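Home | Articles | Index | Recent changes

Trotomis (simulation kit)

28/06/2022 — by the Harkden reference desk

Trotomis is a software kit for rehearsing robot gripper tasks in a rendered workspace. It is sold by Harkden and was first released in February. The kit contains a physics engine, a library of 264 surface textures and a set of gripper models with moving fingers.

A workspace is built from flat panels, beams and loose objects. Each panel takes its texture separately, so a wood-grain board can stand next to a plain grey worktop or a patterned wall. Textures may be assigned by hand or drawn at random at the start of each run. Random drawing is used mainly to train control software that must cope with unfamiliar rooms.
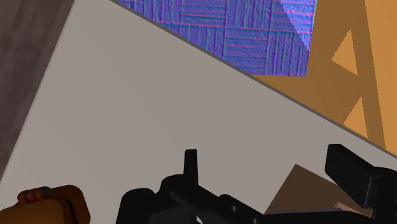

The view can be fixed in the room or attached to the gripper. In the attached setting the fingers stay in the lower part of the picture, and the worktop may appear tilted as the wrist turns. Output is produced at 60 pictures per second on the standard licence.

Two editions are available. Arellano is the basic edition and runs on one computer. Rosholm adds shared storage and can run 11 workspaces at once — each with its own textures and starting positions. Files made in Arellano open in Rosholm, but the reverse is not supported.

Known limits include poor handling of soft materials and slow loading of large texture sets. Version 2 changed the contact model, and tasks saved in the earlier version have to be converted before use.

Contact | Copyright Harkden | Back to top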